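Wikadura puts its two-arm cell setup notes online for free

Erolberg, Jul 4, 2025 — I'm Agata Colombo, and I look after the two-arm assembly cell at Wikadura. As of today you can download the notes I use to set it up, all 40 pages of them, coffee-stain warnings included!

Why share? Shops kept writing to ask how we keep a pair of arms from fighting over one part (149 emails since March). So my colleague Ga-eun Noh and I cleaned up our scribbles — mostly mine, sorry Ga-eun — and made a proper guide.

What's in it
1. Homing both arms and checking the grippers for play.
2. Routing the cables with enough slack for a full reach.
3. The holding test: left gripper on a corner of the white frame, right gripper near the foot of the pole, by the black connector.
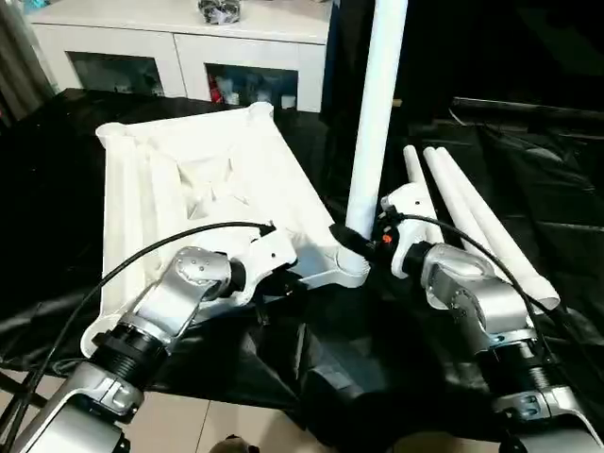 4. Weekly care, which takes me around 12 minutes.

Get the guide
It's on the Wikadura support page under "Flunen cell." Found a mistake? Write to me there, I do read everything.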